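Written estimates should be standard in veterinary practice

Owners who bring an animal to a veterinary surgery are seldom in a position to compare prices. The animal is unwell, the appointment is short, and the decision must often be made before the end of it. It is the view of the Kamholm Animal Owners' Association that every practice should provide a written estimate before any non-emergency treatment costing more than 50 pounds.

The proposal is a modest one. Many practices already do this on request, and some do it as a matter of course. The difficulty lies with the remainder, where a figure is given aloud at the desk and the final bill bears little relation to it. One member was told to expect a charge of 200 pounds for dental work on an elderly cat and was asked for 400 on collection. The additional extractions may well have been necessary. She had not been told that they were possible.

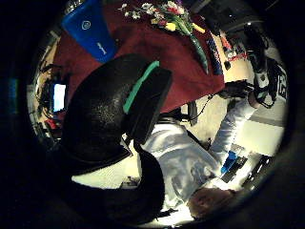

Practices have raised fair objections. Dougal Morrison, a veterinary surgeon of long experience, has written to us that an estimate can be mistaken for a promise, and that no one can say what an abdomen contains until it has been opened. We accept the point. An estimate should therefore state a lower and an upper figure, together with the sum beyond which the owner must be telephoned before work continues.

There is also the matter of staff time. Our colleague Lucie Lévesque has prepared a single-page form which may be completed during the consultation, and we would encourage practices to adapt it freely.

Emergency care must remain exempt. An animal struck by a car cannot wait for paperwork, and we would not support any rule that delayed pain relief.

We ask practices in the district to adopt written estimates by September, and we invite their comments on the form before then.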